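Trakel 과제 조작 학습 분과 10월 정기회의 회의록

일시: 10월, 오후 2시~3시 20분
장소: Vedov 동 2층 회의실
참석: Noreen Mulligan(진행), Syahrul Liew, Colm Ó Conaill, Éabha Ní Bhriain(기록)
불참: Cormac Noonan(서면 의견 제출)

1. 전회 회의록 확인
수정 없이 승인함. 전회 조치사항 중 시연 파일 이름 규칙 통일은 완료되었고, 손목 카메라 노출값 고정은 아직 진행 중임.

2. 시연 데이터 수집 현황
Liew가 보고함. 핸드헬드 그리퍼로 수집한 시연은 누적 575건. 이 중 40건은 궤적 추정이 중간에 끊겨 학습에서 제외함. 제외분은 대부분 무늬가 적은 흰색 상판에서 나왔음. 나뭇결이 뚜렷한 상판에서는 같은 속도로 움직여도 추정이 유지되는 편이라고 함.
Ó Conaill은 제외 기준을 사람이 눈으로 정하면 재현이 어렵다는 의견을 냄. 재투영 오차 기준값을 정해 스크립트로 처리하고, 경계에 걸린 건만 두 사람이 따로 검토하기로 함.

3. 정책 학습 결과
얇은 막대 집어 옮기기 과제를 실제 로봇에서 정책별 40회씩 시험함. 기존 정책은 26회 성공, 그리퍼 벌림 폭을 입력에 추가한 정책은 27회 성공. Mulligan은 이 차이로는 개선을 주장할 수 없다고 정리함. Liew도 동의했으며, 보고서에는 두 수치를 그대로 싣고 유의한 차이가 확인되지 않았다고 쓰기로 함.
실패 사례는 접근 위치 오류와 파지 후 미끄러짐으로 나누어 다시 분류함. Noonan은 서면으로 막대의 시작 각도를 두 정책에 똑같이 맞추었는지 물었음. Liew가 확인한 결과 시작 각도 목록은 같았으나 시험 순서가 달랐음. 다음 시험부터 두 정책을 번갈아 실행함.

4. 손가락 패드 상태
Ní Bhriain이 수집용 그리퍼의 패드 상태를 보고함. 왼쪽 패드는 윗부분에서 고무 조각이 얇게 벗겨져 있고 아래쪽 가장자리도 고르지 않음. 오른쪽은 표면이 더 매끈하지만 이음매가 약간 들떠 있음.

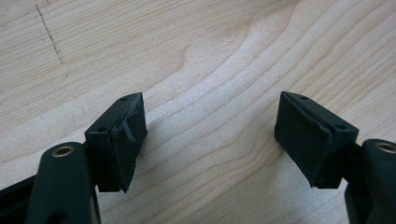 그림 1. 수집용 그리퍼의 양쪽 손가락 끝과 고무 패드

Ó Conaill은 좌우 마찰이 다르면 시연자가 무의식적으로 손목을 틀어 보정할 수 있고, 그 습관이 데이터에 남을 수 있다고 지적함. Mulligan은 가능성은 있으나 현재 자료로는 판단할 수 없다고 함. 패드 교체 전후에 같은 시연자가 같은 과제를 수행하게 하여 손목 회전각 분포를 비교하기로 함. 교체용 고무는 Zato 재고를 우선 사용하고, 모자라면 Nic Aodha에 주문함.
앞으로 수집 기록에 패드 교체 여부 항목을 추가함. 이미 수집한 시연에는 소급하지 않고 '미기록'으로 표시함.

5. 조치사항
- 재투영 오차 기준값 초안 작성: Ó Conaill
- 실패 사례 재분류, 교차 시험 일정표: Liew
- 교체 전 비교 시연 수집 후 패드 교체: Ní Bhriain
- 보고서 결과 절 문구 수정: Mulligan
- 손목 카메라 노출값 고정(계속): Noonan

6. 기타
보고서 초안은 다음 회의 전까지 공유 폴더에 올림. 차기 회의 시간은 오후 2시로 동일함.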